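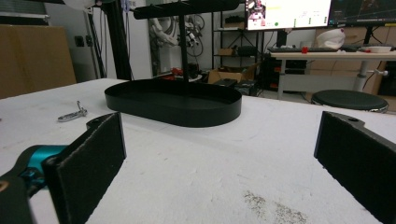 Attachment 1 — white tabletop, speckled patch near the bottom, right of center

Ticket 555
Opened: Feb 28, 2024
Product: Kerkell label printer, bought through Tukoston
Status: Waiting on customer

Hello again, and thank you so much for your patience with us over this one! I know it's a nuisance when the labels come out blank halfway through a batch, and with 500 of them to get through I can well understand why you wrote in twice.

I've read through the log you sent. The first 51 labels printed fine, then error 4 came up and everything after that was empty. Error 4 means the printer lost track of the gap between labels, so it kept feeding without knowing where to start. We saw a few of these last June, mostly with the Justimham rolls, which are a touch thinner than ours — lovely labels otherwise.

Could you please try the following when you have a quiet moment:

Turn the printer off and take the roll out.
Wipe the gap sensor with a dry cotton swab.
Put the roll back, close the lid and hold the feed button until the light blinks twice.
In the Bhutto driver, set the media type to "Gap" and save. It sometimes slips back to "Continuous" after an update.

Then print a short batch and let me know how you get on. If the error comes back, send me the new log and I'll pass it along to the repair bench.

Warm wishes,
Kerkell Support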